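Home Film Library: Storage, Cleaning and Playback Tips
Updated Feb 10, 2025 by Ayman Harb

The tips on this page apply to DVD and Blu-ray discs kept in an ordinary home. VHS tape is covered at the end. Celluloid film has separate requirements and is left out.

Shelving

Stand discs upright in their cases. A disc stored flat under a stack can warp over several years, and the hub teeth of a cheap case will crack under the load. Use an interior wall. Exterior walls run colder in winter and collect condensation behind the shelf back. Leave a gap of 2 inches between the shelf and any radiator pipe.

Paper sleeves are acceptable for short periods. For long storage, move the disc to a hard case and file the sleeve behind the cover art.

Kitchen viewing is a common cause of damage. Grease transfers from fingers to the disc and then to the player's lens. Wash and dry your hands before changing discs, and keep open cases off the counter during meals.
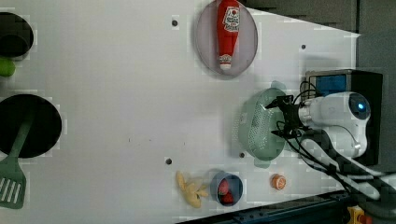
Cleaning a disc

1. Blow off loose dust with a rubber bulb. Canned air can spit propellant.
2. Wipe with a dry microfiber cloth in straight lines from the hub to the rim. Circular wiping leaves scratches that follow the data track, and the player has more trouble correcting those.
3. For fingerprints, add one drop of dish soap to a cup of distilled water. Dampen the cloth, wipe, rinse, and pat dry.
4. Let the disc stand on edge for 8 minutes before playing it.

Do not use window cleaner, acetone or toothpaste. Toothpaste is an abrasive and will haze a Blu-ray's hard coat. The label side of a DVD has some protection because the data layer sits in the middle of the disc. On a CD it does not, so soundtrack discs need care on both faces.

Picture freezes at the same point

Clean the disc and try it in a second player. If it freezes at the same point in both, the disc is at fault. If it plays in the second, clean the first player's lens with a brush disc and repeat the test. Older players often stall at the layer change on dual-layer DVDs, usually near the middle of a long feature. A firmware update sometimes cures this. On my Flovix player it did; on the Skukon it made no difference.

Keeping a catalog

A spreadsheet is sufficient. Columns I use: title, director, year, region code, running time, shelf, date last played. Number the spines with removable labels. My last entry is 3890, a two-disc set of Kļaviņa with the second disc in the wrong region. Record loans in a separate column and clear it every May.

Sort by director only if you know you will search that way. Alphabetical by original title is slower to set up and faster to use.

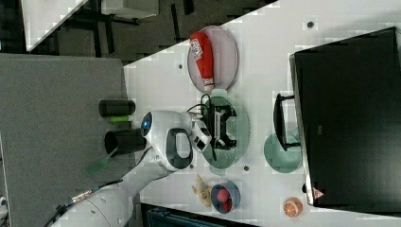 Loredana Colombo writes that she sorts by original title too, but files box sets on their own shelf, with a card left in the alphabetical run for each film inside. Her Casar box holds 3 features, and she used to buy duplicates before she added the cards.

VHS tape

Rewind fully before storage and stand the cassette with the full reel at the bottom. Check the window for white specks, a sign of mold. Do not play a moldy tape; it will contaminate the heads.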